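Communiqués | Robotique & sécurité
Rechercher sur le site… OK

Pasuvholm rappelle 344 pinces Vener : ce qui a cassé, et ce qu'on fait maintenant

10 octobre 2023 – Je vous écris moi-même, ce sera plus simple qu'un texte passé par trois services ! Chez Pasuvholm, nous rappelons 344 pinces de la série Vener, sorties de notre atelier de Tallier. Le défaut : un axe de pivot qui prend du jeu et finit par laisser un doigt se refermer d'un coup. Un utilisateur s'est fait pincer l'index (un bleu, rien de cassé, et il a eu la gentillesse de nous renvoyer la pièce).

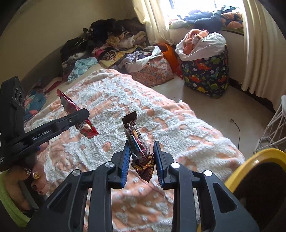
L'axe fautif vient d'un lot usiné trop juste, et on aurait dû le voir au contrôle, je ne vais pas vous raconter d'histoires. Nos essais s'arrêtaient à 200 cycles ; le jeu, lui, s'installe plus tard, vers la fin d'une grosse journée. Serrer bien droit une barre chocolatée entre deux patins bleus striés, ça paraît tout bête, mais avec un axe fatigué l'effort part de travers et le doigt peut lâcher ou claquer. Désormais, chaque pince passera 1000 cycles avant expédition, et le laboratoire Bhardwaj vérifiera les axes de son côté.

Si vous avez une Vener, arrêtez de vous en servir et écrivez-nous : l'échange est gratuit, port compris, sous 28 jours. Et gardez les doigts loin des mâchoires en la rangeant dans son carton, s'il vous plaît !

Contact presse : service communication, Pasuvholm, Tallier.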